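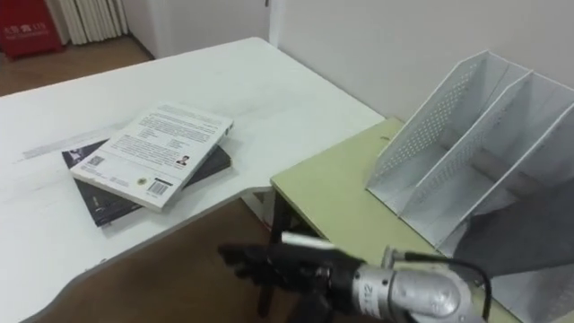 Can one person teach a two-handed robot to file books using the Cardoso remote-control kit? One person can, given an afternoon and a forgiving back, though the first dozen attempts will mostly teach the robot how you drop things.

I had the kit for most of September at our Sterstead workshop. You wear the gloves, the robot copies your hands, and the software saves each go as a lesson. My task was to move books from a table into a desktop file organiser, a job I have avoided at home for years.

**The good.** Finger tracking is lovely. Closing a grip on a hardback feels natural, and the lag never bothered me. I recorded 224 goes and kept 200, which flatters me.

**The less good.** You can't feel anything. Paperbacks and hardbacks are the same to a glove, so you judge your squeeze by eye and wince. Wrist calibration drifted after lunch (mine or the robot's, the manual is silent). The manual runs to 114 pages and spends nine of them on the carry case. 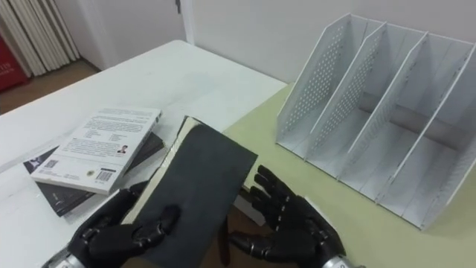 *Left hand holding a dark book, right hand open beside it.*

Handing a book from one hand to the other is the hardest thing to record well. Go slower than your dignity allows, and delete the bad ones the same day.

At almost 3,000 pounds it costs more than a bookcase and a person to fill it. Four stars. I'd like the carry case in a smaller size.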